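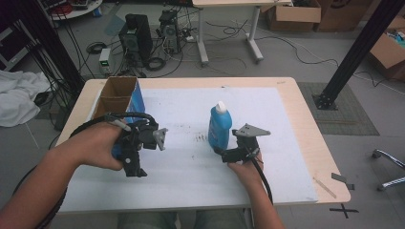
Saqib Malik wrote in to ask when he can stop wiping down his own kitchen counter, and whether buying a pair of our grippers gets him there any sooner. Not this year, Saqib! But I like the question, and I get some version of it nearly every week.

Riltgate Hand Grippers (pair)
$264, cables included
Ships from our Ekmont shop in 5 working days

So, what can a machine do around the house or the shop right now? From what I've seen, picking up a bottle and setting it down somewhere else is in pretty good shape, as long as the bottle is standing up and the table isn't a mess. Putting things in an open box is getting there. Folding a shirt — sometimes, slowly, and please don't watch the clock. Wiping is harder than it sounds. You have to press just enough, keep going over the stubborn spots, and know when to quit.
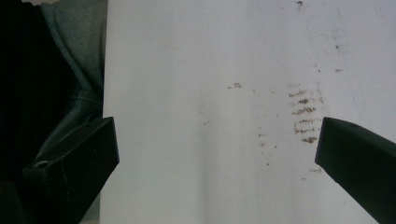 I tried it on my own bench for most of a weekend and my score was terrible, mostly on the deciding-it's-clean part. A person glances and moves on. The machine I was training either gave up early or would have scrubbed till June.

What the grippers do is let you show the job with your own hands, one in each, over and over. Tanveer Janjua's group at Steltedgate went through over 3000 tries on plain pick-and-place before they were happy with it, and that was with tidy tables (mine is never tidy). Budget your evenings accordingly.

The fingers are squared off and stiff. Great on bottles and boxes, so-so on cloth, and I wouldn't hand them a wine glass. If you mostly want round things, practice your approach from the side and leave a little gap before you close.
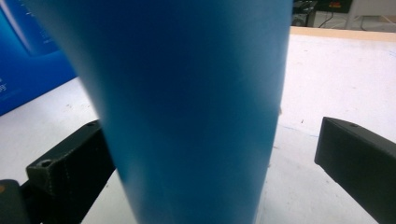
Who should buy a pair

Small shops, labs, and stubborn hobbyists who want to teach one chore properly. If you want the chore done by tonight, get a sponge.

Spare fingers are $59 a set and fit both hands. Orders placed after Thu 11 May go out with the longer cable. Questions go to Shoaib Lashari at the shop, or to me if you want to argue about shirts.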